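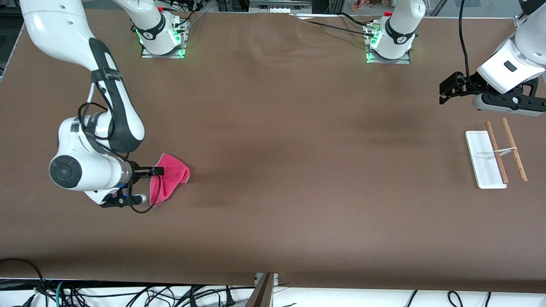 Pink cloth on the brown table, bunched up, magenta side showing.

November, after lunch

Cloth notes again, sorry to everyone who opens this notebook hoping for something else. I said I'd write down what I think of the pink two-sided ones before we reorder, and the reorder form has been sitting in my inbox long enough that I'm a little embarrassed about it.

So, for the record: these are the Plelilitz cloths, lot 727 according to the packing slip (the slip is taped inside the cupboard door in case it matters later). Pink on one side and gray on the other. The pink side is the fluffy loopy one, nearly like a bath towel, and the gray side is a shorter, tighter pile. I've been using both sides for everything without thinking much about it, and that turns out to be a bad way to learn anything about a cloth, so today I tried to be a bit more organized.

Dry dusting first. The pink side wins easily! All those loops grab lint and the fine gray fluff that comes off the cardboard boxes, and they hang on to it, too. You do have to take the cloth outside and give it a good shake afterward or you're only carrying the fluff over to the next table. The gray side pushes dust along more than it picks it up. If the dust is in one place already that's fine, you can herd it to the edge, but I wouldn't start there.

Damp wiping goes the other way. Gray side, lightly damp, folded in quarters, long strokes. I get fewer streaks on the painted shelves and on the window over the sink. The pink side holds so much water that I end up going over everything twice, once to clean it and once to mop up after myself. Good for an actual spill though. I tipped half a mug of tea over near the kettle (my own fault, elbow) and one pink cloth took the lot.
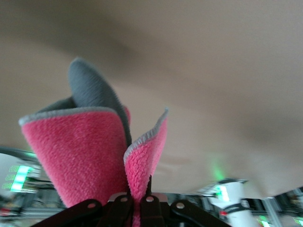
Both faces at once: pink loops outside, short gray pile on the back, pale gray stitching along the edge.

The stitched edge is what I was most curious about. On the old Gratow cloths the edging was the first thing to go, it would pull loose at a corner and then you had a long thread that caught on every drawer handle in the building. The binding on the pink ones is thin and light gray. Our washed one is at 14 washes now by the tally on the cupboard door, and I went all the way along it with my fingernail and couldn't find a loose stitch. One corner has gone slightly wavy. I don't mind wavy.

They hold a shape pretty well too. Gather one up by the middle and the ends spring out and stay out, so you get a big soft mop head that goes nicely into the corners of the bins. Flat folding is harder for the same reason. A stack of them on the shelf wants to lean, and if you put more than a handful in one pile you'll find the top ones on the floor in the morning. I've started rolling them. Seidu thinks rolled cloths look like a hotel, and I've decided to hear that as praise.

Washing. Warm, no fabric softener, PLEASE no fabric softener. I think somebody put a capful in back when we were still doing laundry over in the Lambert building and that whole batch was useless at picking up water from then on, it just beaded and slid. The Haduvmont liquid is fine, use half of what the bottle tells you. Keep them away from the cotton towels or the pink loops will come out wearing all the towel lint, and it shows up very badly on that color. Hang to dry if there's room on the rail. Low heat otherwise.

Color run: I soaked one alone in a white basin for an hour and the water had a faint pink tint at the end. Second soak, clear. I'd still wash new ones by themselves the first time. I have a formerly white T-shirt at home that would agree with me.

One thing I haven't settled is polishing. Seidu Issahaku has been finishing the little brass plates with 2000 grit and wanted a soft cloth for the last rub. We tried the gray side and he said it was fine, then he turned the plate to the light and said it was nearly fine, and then he went back to his old flannel. Fair enough. I'd like to try again with a brand new cloth, as the one I gave him had been used on the shelves and I can't swear there wasn't a bit of grit in it. Mixing up the shelf cloths and the polishing cloths is the sort of thing we'll regret, so I propose a knot in the corner tag of anything meant for the brass.

Cost: the bulk box comes to 493 with delivery, against a bit less for the Gratow ones, and I'd pay the difference for the edging alone.

To do
Reorder form (me, today, really)
New cloth for Seidu, washed once, knotted
Ask Plelilitz if they do the same cloth in a second color so we can keep kitchen and bench apart
Move the rolled ones down a shelf, I can't reach the back
Find out who has the white basin

4:10, later. Basin found, it was under the sink with the sponges in it. Form sent.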